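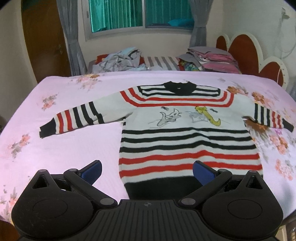 4. Setting up your first film night

Your Ornetti home projector is now out of its box and, with luck, the right way up. This section gets you from there to the opening titles.

4.1 Place the projector on a level surface 59 cm above the floor. A stack of books will do, provided no one intends to read them.

4.2 Connect the power lead. The lamp takes 80 seconds to reach full brightness. Pressing the button again during this time turns it off, as most owners discover.

4.3 Choose a picture mode. Drama is dim and brownish. Animation makes everyone look recently painted. Classic suits black-and-white films and leaves the rest alone.

4.4 Turn the focus ring until the credits are sharp. Focus on the small print at the end, where the caterers are.

Note: Director's Mode switches off motion smoothing. Ludger Fuchs, who wrote the menus, would like it left on permanently. So would we.

CAUTION: Do not look into the lens to see whether it is working. It is working.

4.5 To find a film, open Library and type part of the title. The Lomholm catalogue lists 3,689 features, sorted by mood. Nine of them are filed under "Cheerful". For the others, see section 5.

4.6 When the film ends, leave the fan running until it stops by itself, then unplug.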